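Print this page | E-mail this article

We use cookies to remember your settings and to count visits. By continuing to read you agree to this. Accept | Manage

Writing the Rules for Hand-Held Grippers

April 30, 2022

Sarahí Arriaga has spent most of her working life writing instructions for other people to follow. She began with forklift procedures at a parts warehouse, moved on to robot cell safety, and for the past 2 years has been responsible for the working rules that Gulton uses when people record tasks with hand-held grippers. The rules run to 46 numbered items. She would like there to be fewer.

"I inherited a document that had been added to every time something went wrong," she said. "Nothing was ever taken out. The first rule and the thirtieth rule said opposite things about how to hold the tool when you're waiting."

The recordings are used to train robot arms to do simple household and office tasks. An operator picks up a gripper with a camera on it, does the job by hand, and sets the gripper down. The firm wants each recording to be something an arm could repeat. Most of the rules follow from that, Arriaga said, but the old version did not say so anywhere, and operators were left to work it out.

She took me through the current version over the course of an afternoon, beginning with the part on setting up.

Before a session, the operator checks that the fingers open and close fully, wipes the lens, and looks at the markers to see that none has lifted at a corner. A lifted marker is a reason to stop. So is a cracked housing, even if the gripper still works. The check is written on one side of one sheet, and the operator signs it.

"People ask why they have to sign," Arriaga said. "I tell them I don't care about the signature, I care that they had to pick up a pen. You read a thing differently when your name goes under it."

Next comes the work area. The old rules called for a plain table with nothing on it except the objects being handled. Arriaga dropped that in her first May on the job, after Rerkus, a customer that was testing arms in small offices, complained that they did well on bare tables and poorly everywhere else.

"I understood where the old rule came from," she said. "It made the sessions quick, and it made them all look the same. But a person's desk has things on it. If you clear everything off, you've taught the arm about a desk that doesn't exist."

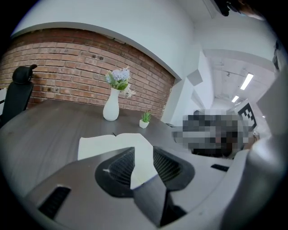
The rule on surroundings now says that ordinary items stay where they are unless they are a hazard. Arriaga defines a hazard as something that is hot, sharp, open and full of liquid, or easy to knock over from where the operator stands. The last of these causes the most argument. A tall vase with a narrow neck, like the white one with the artificial flowers in it, is allowed on the table, but the operator has to decide before starting whether the path of the gripper goes near it. If it does, the path changes or the vase is moved back, and the choice goes in the session notes. The little succulent in its square pot gets the same treatment. An open book is handled differently: it may stay open, but if a page has anything personal written on it the book is closed or taken away.

"We had a long fight about books," she said. "One side wanted them all shut. The other side said people read at tables, so leave them. I said, fine, leave them, but somebody looks at the page first."

Privacy takes up nine items, the largest group in the document. Faces are blurred before a recording leaves the site. Screens, mail, ID cards and medicine labels are to be removed or covered before the session starts. Arriaga does not allow operators to count on the blurring for these.

"Blurring is the second line," she said. "The first line is that it wasn't there to be recorded. Software misses things. A letter that went in a drawer can't be missed."

Anyone who might walk through the space is told beforehand and can ask for a session to be paused. They don't have to give a reason. Arriaga said this was the one item she wrote without asking for comments.

The group of rules on movement is shorter. Operators are asked to move at a steady pace, to keep the camera pointed toward the work, and to avoid moves that an arm could not make. Reaching around behind an object with a bent wrist is the usual mistake. So is helping with the other hand.

"The other hand is the hardest thing to get rid of," she said. "You don't know you're doing it. The cup starts to tip and your hand is there. I've done it with the rule sheet sitting right in front of me."

When it happens, the recording is marked and kept. Under the old rules it was deleted, along with anything else that did not go as planned. Arriaga thinks that was the worst item in the document. Operators who lost a recording had to do it over on their own schedule, and she believes some of them stopped reporting small mistakes.

She checked by pulling 400 recordings that had been passed as clean and going through them with a colleague from Potgieter, the outside firm that reviews Gulton's procedures. They found 100 that should have been marked.

"That's one in four," she said. "I wasn't angry with the operators. We had written a rule that punished people for telling us the truth, and they did what you'd expect."

A marked recording now counts toward the day's work the same as a clean one. The mark has to say what happened in plain words. "Dropped it" is acceptable. "Error" is not.

Fatigue was missing from the old version. The grippers are not heavy, Arriaga said, but they are held out in front of the body, and the wrist gets tired before the operator notices. The present rules call for a break at fixed times, taken away from the work area, with the gripper set down on its stand or flat on the table. It may not be hung by its cable. It may not be left near the edge.

I asked whether operators follow the break rule.

"Some do," she said. "The new ones do. The fast ones don't like it. I've told supervisors that skipping a break gets written up the same as skipping the check, and that helped a little."

She is less sure about the rules on placement and lighting. Item 31 says overhead lights should be left as the people in the building normally have them. Item 32 says there must be enough light to see the fingertips clearly. In an office with long ceiling lights the two seldom conflict. In a living room in the evening they often do, and operators call her to ask which one wins.

"I tell them 32 wins - and then I think, so why do I have 31?" she said. "It'll be merged in the next version. I just haven't found the wording."

Gulton shares its rules with Pletent, a smaller company that records in kitchens, and the two have talked about putting out a common text. Arriaga is in favor but expects it to be slow. The kitchen operators need items on knives, wet floors and hot surfaces that mean nothing in an office, and she does not want to hand every operator a document in which half the pages are for somebody else. Her proposal is a short core that everyone signs, with separate sheets for each kind of place.

The core would cover the equipment check, privacy, breaks, and the marking of recordings. She has a draft that fits on two pages. Pletent has sent it back with comments, most of them on what should count as a pause and who is allowed to call one.

"They want the supervisor to call it," she said. "I want anybody in the room to be able to call it. We'll talk again."

Her advice to other groups writing rules of this kind was to spend a full day as an operator first, and then to do it again after the rules are in use. She still records one session a month. Her last one was marked for use of the other hand.

Print this page | E-mail this article

Get our newsletter in your inbox. Enter your e-mail address to sign up. You can unsubscribe at any time.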